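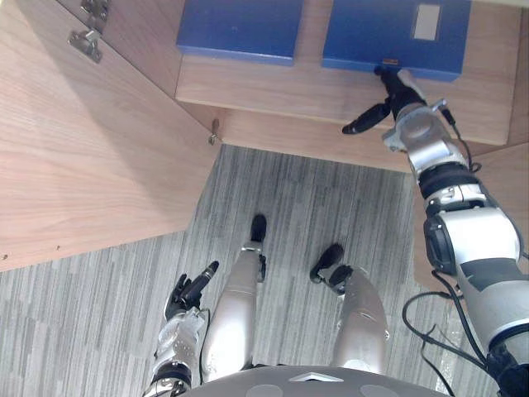 Why bother with fingers at all, one of you wrote under the November notes, when a flat plate and a suction cup would take a box off a shelf faster and the whole thing could be built in a weekend? The same comment went on to say that every hour spent on the hand is an hour taken from the legs, and that the legs are what stop most home builds.

The second half of the comment is fair. The first half depends on the shelf. A suction cup needs a clean approach to a flat face and enough clearance to pull straight back. A cabinet with a side panel, a door and a neighboring box gives neither with any reliability, and the cup's hose has to be routed down the arm along with everything else. The course build keeps the hand for now. Suction is treated in the Hurnness supplement for those who want to try it.

Geseck Shared Workshop
Building a Humanoid at Bench Scale and Above
Notes for Session 7: Low reaches into furniture
December 11, 2019

Scope

Session topics are the approach to a box on a shelf, the first contact, and the pull. Carrying and placing are left for the next block. It is assumed that the arm has been through joint calibration and that the torso mount has been torqued.

Terms

Approach: motion of the wrist from the ready pose to the last point at which no finger can touch anything.

First contact: any finger reporting load above its resting value.

Seat: the fingers have taken up position on the box and the load has settled.

Pull: motion of the box along the shelf toward the robot.

In conversation these get mixed up, especially seat and first contact. In the log they have separate flags and should be kept separate.

Front-edge contact

For a box with closed sides and no handle, the hand has few good options. A top grasp needs headroom and a span wider than most hands have. A side grasp needs a gap between boxes that is deeper than the fingers are thick. Front-edge contact needs neither. The fingertips go against the underside of the front edge, as with the right-hand box in the cabinet, and the thumb stays out to the side until the fingers have seated. If the thumb closes early it meets the front face first and pushes the box back along the shelf, after which the fingertips have no edge to work on.

The order is therefore: fingers, settle, thumb, pull. The Tilahun planner allows the thumb to be scheduled on time or on load. Use load. A time schedule that works on an empty box will be wrong on a full one, and it will also be wrong on the same box after the finger tendons have stretched.

Contact under the edge depends on how much of the box stands proud of the shelf. With an overhang below 2 mm the tips slide off the edge during settling. In that case stop, withdraw the wrist along the approach line, and reposition the box by hand before trying again. Do not raise the finger load to compensate.

Wrist height

Most failed seats in the practice runs came from wrist height. The camera looks down at the shelf, so the underside of the edge is hidden by the box itself, and the planner works from an estimated box depth and a known shelf height. An error in shelf height passes straight through to the wrist. Measure the shelf with a rule from the same floor surface the feet are on. Measuring from the hard floor beside the carpet gives a figure that is wrong by the compressed pile.

Put the measured height in the furniture file before the session and write down who measured it. The field in the Nernetti template is called shelf_z and it refers to the upper surface of the shelf. Entering the lower surface is a common mistake and produces a seat attempt one panel thickness too low.

Doors and hinges

The door counts as part of the workspace. Concealed cup hinges usually let a door drift when the cabinet is nudged, and a pull nudges the cabinet. Block the door at the angle given in the furniture file, and check that the block is outside the swept volume of both elbows. Small metal parts at the inner corner, such as a latch, are too small for the depth map at this range and have to be entered by hand as a keep-out volume.

The idle arm

In a one-handed reach the other arm has a pose too, and it belongs in the plan. Hold it low, beside the leg, clear of the door. Two points are checked in the session:

– the idle hand has clearance to the floor through the full torso lean
– the idle fingers hold their commanded position and do not creep open

Creep is usually a tendon that has come off its guide. It can be felt with the power off.

Cables

Cables on the moving arm need slack at the elbow and at the wrist, and the two are set separately. Set the elbow slack with the arm straight and the wrist slack with the wrist turned to its inner limit. A loop that is correct at the ready pose tells you nothing about either limit. Run the arm by hand through the whole reach, power off, and watch for a loop that could drop over the front edge of a shelf or under a foot.

Logging

Load is sampled at 2000 Hz on the finger channels. The joint channels are slower and are aligned afterward, so mark the start of each run with the tap routine or the alignment will fail. Expect roughly 40 seconds from ready pose to seat at course speed. Faster settings are locked until the seat flag has been verified on your own arm.

Hand in

– the furniture file, with shelf_z and the door angle filled in
– one log with a clean seat and one with a failed seat
– a short paragraph on the failed seat, naming the flag at which it went wrong

Logs without a failed seat are returned. If every attempt seated, lower shelf_z by a small amount, run at course speed, and hand in the result.

Reading for the next block: the section on two-handed carries in the Nernetti build notes, up to the torque tables. The tables themselves are for the older elbow and should be skipped.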